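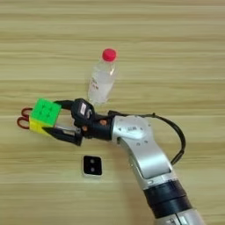 Water bottle, red cap, wooden table. Drink up, people.

So I gave up soda in December, which everybody told me was a ridiculous month to pick. There's a party every five minutes, there's a cooler at every party, and my family has never in its life served a holiday ham without a two-liter of something brown standing next to it. But I'd had a headache for most of the fall and I was sick of it, and I figured if I waited for January I'd be doing it along with the whole rest of the planet and I'd quit when they quit. (I know myself.)

Some background. I was a three-a-day person. One at breakfast, yes, breakfast, I don't drink coffee so please hold your comments. One with lunch from the machine at work. And then one on the drive home from the Listside gas station, where they have that pebbly ice that I would honestly consider moving closer to. My husband once added up what I was spending on the gas station ones alone and I asked him to stop adding.

The first week was bad. I'm not going to be cute about it. I had the headache plus a second headache on top of the headache, and I was so tired at 3 in the afternoon that I put my head down on my desk and woke up with a paper clip stuck to my cheek. I snapped at the dog. I cried at a commercial for a bank. I had read that it would be about the caffeine and I'd sort of nodded along like that was for other people, people with real habits, coffee people.

What I wish I'd done is taper. If you're thinking of trying this, go down to two for a while, then one, then half of one. I've heard from a couple of you who did it that way and you all sound so much calmer than I was.

Anyway, water. I had to learn to drink it, which is a weird sentence to type at my age! I'd have told you I didn't like the taste, and my sister would say water doesn't have a taste, and she's wrong. Ours in Tillell tastes like a garden hose from May until the leaves come down. I tried a filter pitcher and that helped a lot, except that in our house the person who empties the pitcher is never the person who fills it, and it lives in the fridge with half an inch in the bottom as a kind of monument.

Then I tried lemon. Then cucumber, which made the whole fridge smell like a spa for a day and then like something else. Frozen raspberries were the big winner. They sort of fall apart and you get a pink drink with bits in it, and if you don't mind bits it's lovely. I also went through a stretch of fizzy water, and I still have a can at dinner, because sometimes you just want the noise of opening one.

The thing that made the real difference was dumb, though. I put water where the soda used to be. On my desk, in the cup holder, on the little shelf by the couch. I'd been reaching for that spot without even looking for twenty years, and my hand didn't much care what it found there as long as it was cold. I bought one of those giant jugs with the times of day printed down the side too, and I hated it. By noon I was always behind and it made me feel like I was failing at drinking. It's in the garage now and the kids use it for watering the tomatoes.

Let me tell you about the Sakai dinner because I promised I would. We have a place in town called Sakai, just a small noodle place, and for years my order was the spicy broth and a cola, no menu needed. I went in on day 46 feeling pretty smug. I sat down, and the cola was on the table before I had my coat off. They'd remembered! It was so nice of them! I looked at it for a good long time. Then I drank it, all of it, and it was so sweet my teeth hurt, and I couldn't fall asleep until almost 2 in the morning. I didn't start the count over, either. I've done that with other stuff and it just makes me want to throw the whole thing out. I called the next day 47 and went on.

As of this morning I'm on day 77. The headaches are mostly gone. I get one if I've skipped lunch, but that's a lunch problem. I haven't lost any weight to speak of, since I seem to have traded the soda for toast. I do sleep better. And I pee constantly, which nobody at Holard Lanes needs to hear about during league night, but my team has been very patient with me.

A few of you asked what I'm doing about birthdays and movies. Movies, I sneak in a bottle of water and feel like a criminal. Birthdays I haven't worked out yet. My nephew's is coming up and his mother makes that punch with the sherbet floating in it, and I'm going to have a cup. Maybe a second, small one.

If anyone has a fix for the garden hose taste that isn't the pitcher, put it in the comments, please. I've got tomatoes that drink better than I do.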